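Small Fixes for the Drinks Corner

I drink far too much coffee, and for years the sticks lived in their cardboard boxes, stacked on top of the kettle shelf, half of them empty. Last January I got fed up (a box of 32 came down on my head at six in the morning!) and moved the whole lot into a wooden tea box. I wish I'd done it sooner.

Start by tipping everything out. Old tea bags that have lost their smell go on the compost, and so do those mystery sachets from hotels. Then wipe the inside of the box with a barely damp cloth and leave it open overnight. Don't use soap on bare wood, it hangs around and your tea will taste of it.

Next, put the long stuff in first. Coffee sticks are the bossy ones, they only fit one or two ways, so give them a side to themselves and work everything else around them. I lean mine a bit so I can pinch one out without dragging up its neighbors.

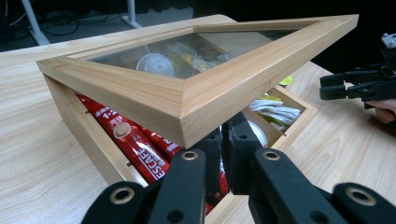
A glass lid is worth having if you can find one. I can see when I'm running low without opening anything, and it keeps the dust off, which my open basket never did. Clean the glass with a dry cloth or one with a tiny drop of vinegar, and spray the cloth, never the pane, or it'll creep into the corners of the wood.

If your lid lifts right off, set it down flat somewhere well back from the edge of the counter. I leaned one against the toaster once. Once!

For the other compartments I don't fuss much. Small wrapped things go together by color, more or less, and round odds and ends sit in the middle where they can't roll far. Strong-smelling teas are the exception. Peppermint gets into everything, so mine stays in a screw-top jar from Dukano, next to the sugar.

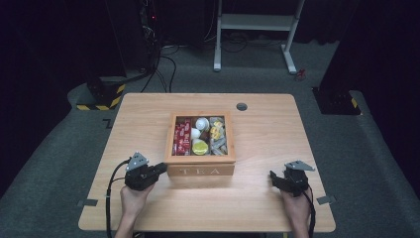
The tea box with its lid off, red packets in the left compartment.

One more thing: don't cram it. When I have to push the last packets down with my thumb I know I've bought too much, and the extras go in a zip bag at the back of the pantry. I top up the box when the red row starts to slump over.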